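Waltow Clear Tumbler
by Zilel Tableware
Item 537 – sold in packs of 5

We have carried a lot of plastic cups over the years and most of them are easy to forget. The Waltow is the one we keep reaching for ourselves. It's light, it's properly see-through, and it has the kind of tapered shape that sits well in a small hand or a big one. If you put drinks out for people on a regular basis (office lunches, club nights, the back porch) you'll be glad to have a stack of these in the cupboard.
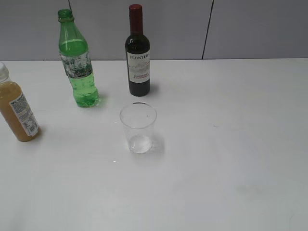 The Waltow with juice, green soda and a small Frontera Cabernet Sauvignon.

We like it for mixed tables most of all. One cup for everything means you don't have to guess how many people want wine and how many want soda, and kids get the same cup as the grown-ups, which they love! Juice looks great in it, and anything fizzy looks even better.

The plastic is a little firmer than on the older Fedoruk cup, so it doesn't buckle when you pick it up full. Rinse it in warm water with a drop of dish soap and let it drain upside down. Please keep it out of the dishwasher – the heat takes the shine off after a few rounds. 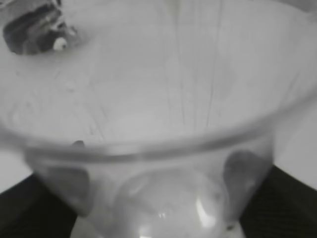

Pouring is where a wide cup earns its keep. Big bottles glug, especially the first time you tip them, and a narrow glass gives you very little to aim at. The Waltow's mouth flares out generously above a body that narrows on the way down, with a rounded rim that feels nice to drink from. Pour soda slowly, let the foam settle, then top it up.

The cups nest, so a full pack takes up hardly more shelf than a single cup. Give the stack a gentle twist if two of them stick.

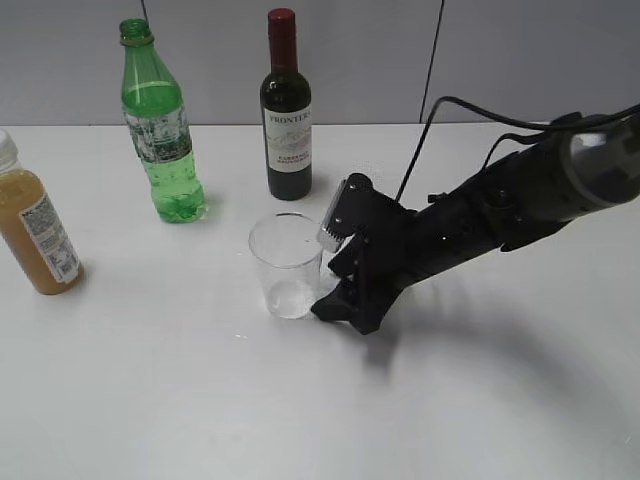 A customer who bought 2 packs in October wrote to us that she uses them for water at choir practice and wishes they came in a smaller size too. We've passed that on to Zilel, and we'd love to see one ourselves.

For a bigger crowd, the Flulix drinks tray holds 5 Waltows with room in the middle for a bottle. It has a raised edge, so a small spill stays put. 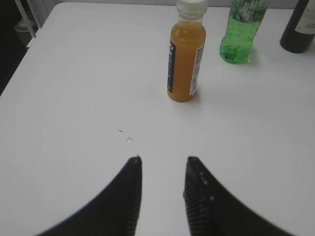
The tray is sold separately and wipes down with a damp cloth, same as the cups. Both ship flat in one box if you order them together.

Pack of 5, clear only
Hand wash, cold drinks only
Next delivery due 26th March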